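# Review: Kitix cell setup package for a hanging arm

May 2, 2018

We bought the Kitix package to replace the setup scripts Gaétan Vachon had been keeping alive for our tabletop cell. It covers three jobs: entering the mount pose for a ceiling-side arm, registering the table, and checking the gripper against a set of household objects. I ran all of it in the simulated cell before touching the hardware.

Mount entry is the best part. You type in the base height and rotation, and the package flips gravity compensation to match. Our old scripts needed that done by hand in two files.

Table registration uses the hole grid. Pick three holes, confirm the spacing, and save. The manual says to use holes far apart but gives no minimum distance. Heidrun Lüthi settled on 14 holes along each axis and the fit was repeatable. With holes closer together the fit drifted toward the back of the table.

The object check runs from a fixed layout. We used the mug routine with the black platform on the right of the table.
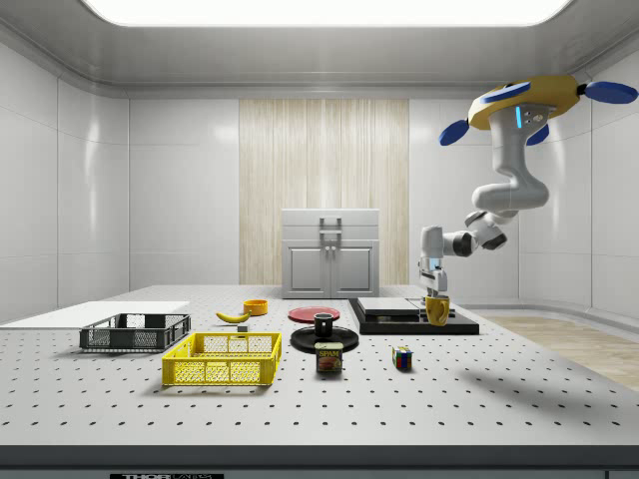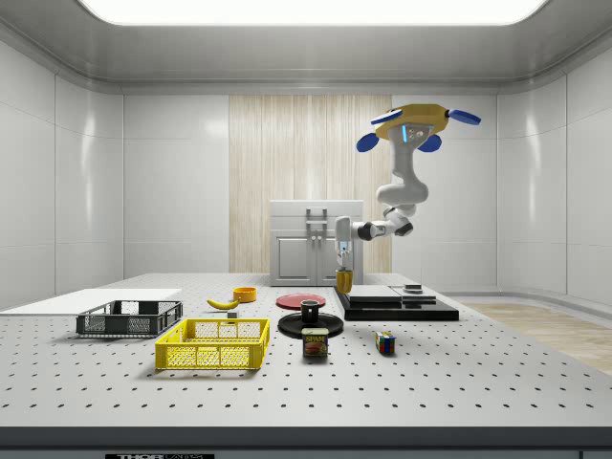
*Mug routine in the simulated cell, yellow mug in the gripper in both views.*

Complaints:

- The wrist limit is set to 90 degrees by default and the field is hidden under "Advanced". Change it before the first run.
- Gripper width is stored per object – fine for mugs, tedious for crates.
- Version 2 layouts load without a warning if the table file is missing. The arm then plans against a default height.
- Log files carry no units.

Tremblay sells a similar package with better logs, but it assumes a floor mount and we could not get around that.

Support answered the table file question in 3 days. The fix is to copy the file into the layout folder by hand and reload.

Worth buying for a hanging arm. For a bench-mounted one, keep your scripts.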